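Backpack fit, part two: load lifters and the torso length problem

The first post dealt with hip belts. A few of you wrote to say the belt was fine and the shoulders still hurt, so the harness gets its own entry.

Torso length is the only body measurement that matters for a framed pack, and most people have never taken it. Tilt the head forward and find the bone that sticks out at the base of the neck. That is the upper point. Put your hands on top of your hip bones with the thumbs pointing back, and the line between the thumbs is the lower point. Measure along the spine between the two with a cloth tape. It takes a second person. Height is a poor substitute: I am 5 cm taller than my brother and my torso is shorter than his.

My own pack is a 60 litre Tremport with a sliding yoke. The yoke moves on a ladder of webbing and is held by a hook and loop panel. The printed scale on the frame sheet runs small, S through L, and on mine the M mark corresponds to a torso slightly shorter than the swing tag claimed. I checked it with the tape from the top of the belt to the yoke seam. Set the yoke by measurement and ignore the scale.

Once the yoke is right, the order of adjustment is as follows. Loosen everything. Put the loaded pack on and close the hip belt with the padding centred over the top of the hip bones. Pull the shoulder straps down and back until they touch the shoulder along their whole length, then stop. The straps should wrap over and meet the yoke a short way down the back. If there is a gap behind the shoulder, the yoke is too high. If the belt rides up when you tighten the straps, it is too low.

Load lifters are the short straps running from the top of the shoulder pad to the frame. They pull the top of the load toward you. The angle usually quoted is 45 degrees and anything between 30 and 60 seems to work. Flatter than that and they only squeeze the front of the shoulder. On a frameless pack they do next to nothing, as there is no stiff member for them to pull against. My old Plamo daypack has them anyway. I cut them off and saved a few grams.

The sternum strap keeps the shoulder straps from drifting outward. It should sit a hand's width below the collarbone and be tight enough to hold, no tighter. If you need it cinched hard to stop the straps sliding, they are set too wide for you, and a different harness shape will fix that better than tension will.

Strap padding is overrated. Thick soft foam feels good in the shop and packs down over a season, and the load ends up on the webbing behind it. Firmer, thinner foam spreads weight more evenly and lasts. Width matters more than thickness, up to the point where the inner edge starts rubbing the neck.

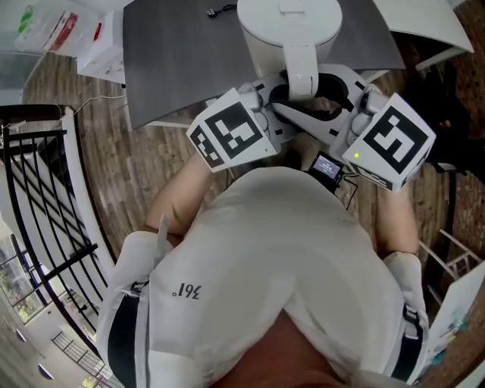
Đoàn wrote after the hip belt post to say that a towel folded under the straps had got them through four days on a badly sized rental, and asked whether that was doing harm. It does no harm, but it raises the strap off the shoulder and changes the lifter angle, so the lifters have to be reset afterward. A better temporary fix is to drop the yoke one notch and carry more on the belt.

Test with real weight. I use water bottles and a bag of rice, 12 kg in total, and walk the hill behind the house for an hour before changing anything. Pressure at the front of the shoulder means the lifters are too tight. Pressure on top means the belt has slipped or was never carrying its share. Numb fingers mean stop and take the pack off.

I have also started writing the settings on a strip of tape inside the lid: yoke position, belt size, base weight. The straps get let out every time the pack is lent or washed, and it saves repeating the whole exercise in the car park.

Part three will cover packing order and where the tent poles go.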